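Speaker notes: Saying hello at the door
Evening talk for the Graltberg choir weekend, Mon 10 February

Start slowly. Let people finish finding their seats and thank Struan Kinnear for the invitation and for the soup, which I'm told took him most of the afternoon. Mention that I've been singing in small choirs for longer than I like to admit, and that tonight is all about how we treat the people who turn up for the first time.

Tell the story of my own first rehearsal at Hubáček. I stood in the hallway for a good 15 minutes listening to the altos warm up, and I very nearly went home! Then Kamil Skála came along with his coat half off and asked if I could read music (I couldn't), and he sat me beside him anyway. Pause here, people usually laugh. 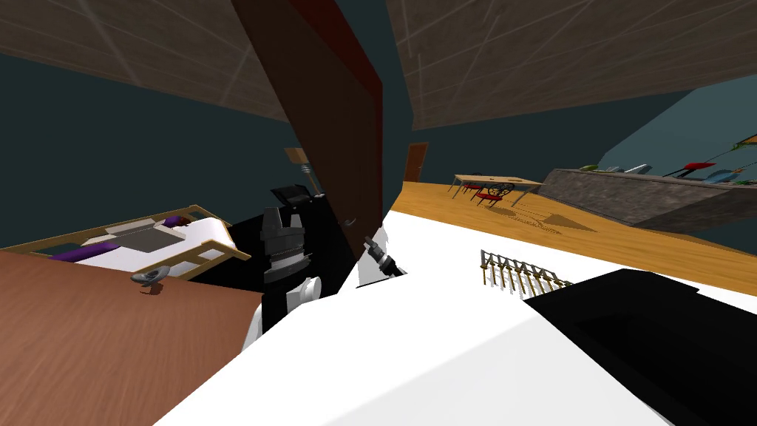 Should a newcomer have to audition?
For a community choir I'd leave it until they have come to a few rehearsals. By then they know some of the tunes, and you know their voice a little.

Move on to the first evening itself. Give the new person a folder with the music already in order. Introduce them to two people, three at most, and make sure one of them will be there next week as well. Please don't ask them to stand up and say something about themselves. I still go pink thinking of mine.

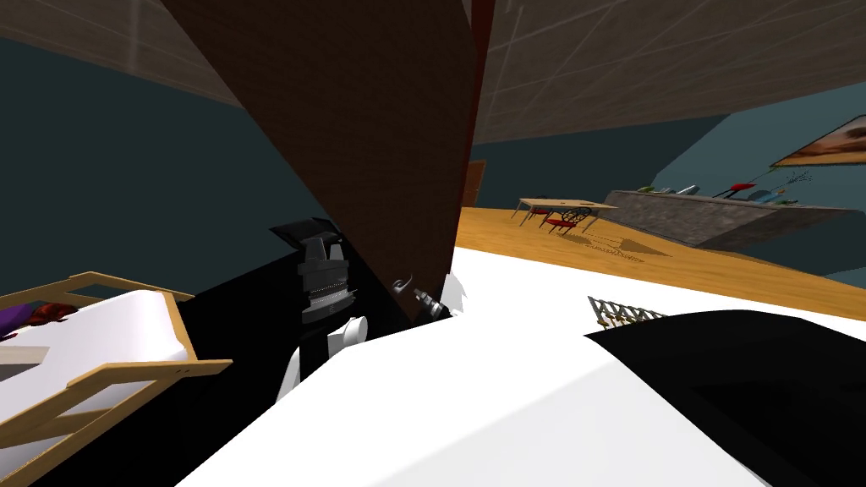 The tea break

Spend a bit of time on this, it's my favorite part. Old friends drift together over the cookies, and I do it too, I'm afraid. Suggest that the section leaders take their tea late and go looking for anyone standing alone. At Hokitz we had 48 singers by July, and a good many of them told me they stayed on because of a chat at the tea table.

If there's time, read out the letter from the lady who came back to singing after her husband died. Go gently with the last paragraph. 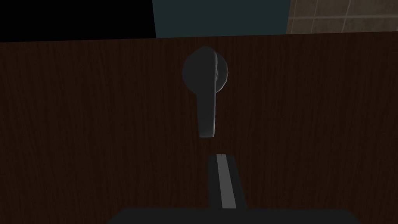 Slide 3: A dark wood door with a gray lever handle

Questions now. Remind everyone that the song sheets are on the chairs at the back, and that we start again after breakfast with the Advent pieces.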